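Boards > Kitchen & Pantry > Bread and Baking

Sourdough starter in a cold house

tovville_jen
My starter finally doubled this week and I'm over the moon! Four months of sad grey paste and now it's climbing the jar. August mornings in Tovville are freezing, so I moved it on top of the hot water cupboard and fed it rye instead of plain white. What colour is everyone else's?

FaustinoLozano
Congratulations, that first rise is a great feeling. I'd go easy on the rye though. Mine went so sour on it that the kids wouldn't touch the toast. I do 90 g flour to 90 g water at 7 am, plain white, and it's happy as anything.
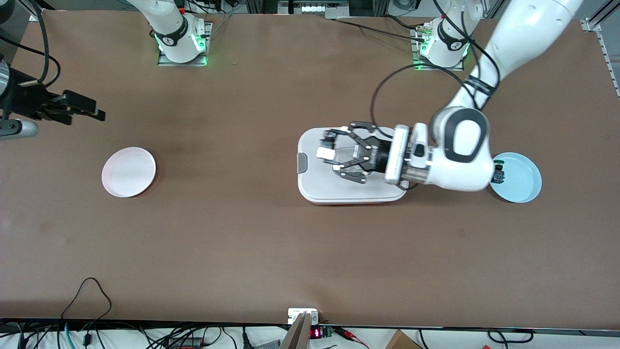

Brown work table

dakar_loaf
Disagree on the white flour, sorry Faustino! Rye is the best thing you can do for a slow starter. Three feeds and mine was frothing. If it's too sour you're leaving it too long between feeds.

FaustinoLozano
Could be, I do sleep in – but I still reckon white is kinder to a beginner.

tovville_jen
Love this, trying both side by side. Does the lid matter? Mine is screwed down tight.
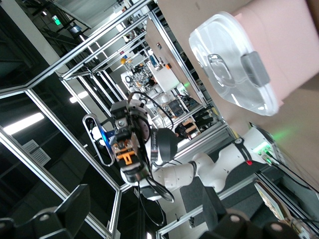
LIDS AND CONTAINERS

dakar_loaf
Loosen it! Gas has to go somewhere. I rest a clear plastic lid on top and leave it unclipped, and you can peek in without opening anything.

Ternel207
Cloth and a rubber band here, but it does get a skin in winter. Might try the plastic one. Jen, put up your first loaf when it's baked, even if it's a brick. My first one was and we still ate it with soup.

Recent threads
Jenkins flour mill – anyone been?
Freezing dough in batches
Best tin for a high-top loaf

Contact us | Copyright Bread and Baking boards | Back to top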